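Bed sheet

A bed sheet is a rectangular piece of cloth placed on a mattress or between a mattress and the bedding above it.

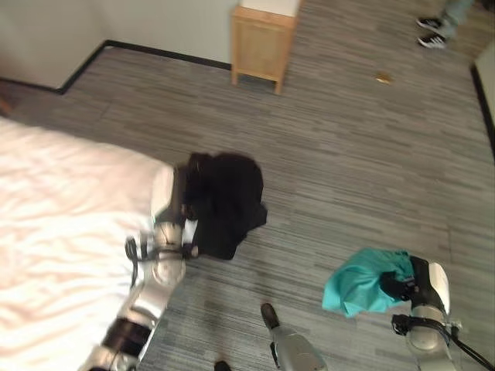
Sheets are made in two general forms, flat and fitted. A flat sheet is a plain rectangle with hemmed edges, and a fitted sheet has elastic at the corners or along the whole border. Before elastic came into household use, the flat sheet served for both purposes, and it was folded under the mattress to hold it in place. White remains a common color for sheets in homes and institutions alike. A sheet that has not been pressed or pulled tight shows wrinkles and soft folds across its surface, and a sheet left untucked hangs over the side of the bed toward the floor.

Materials

Cotton, linen and blends of cotton with polyester are the usual materials. Cotton percale has a plain weave and a crisp feel. Sateen has more thread on its face and is smoother and heavier. Linen creases readily and becomes softer with washing. Blended cloth dries faster and holds fewer creases.

Thread count is the number of lengthwise and crosswise threads in one square inch of cloth. Percale is commonly sold at a count of 200 or higher. Some sellers count the separate plies of a twisted yarn, which gives a larger figure without a finer cloth.

Manufacture in Cidville

The Eskildsen mill in Cidville wove cotton sheeting for hotels and boarding schools. At its largest it ran 166 looms and employed a separate hemming staff of 42. Its main customer was the Stodholm hotel company, which ordered all its sheets with a deep top hem so that laundry workers could tell the head from the foot. The mill closed in December 2014. Its pattern books were later cataloged by the textile historian Diễm Dương and are kept at the Vatlow town library.

Care

Sheets are washed in warm or hot water according to the fiber. Heavy use of bleach weakens cotton and can turn blended cloth yellow. Worn sheets are often cut into cleaning rags or dust covers.

See also: Blanket; Mattress; Pillowcase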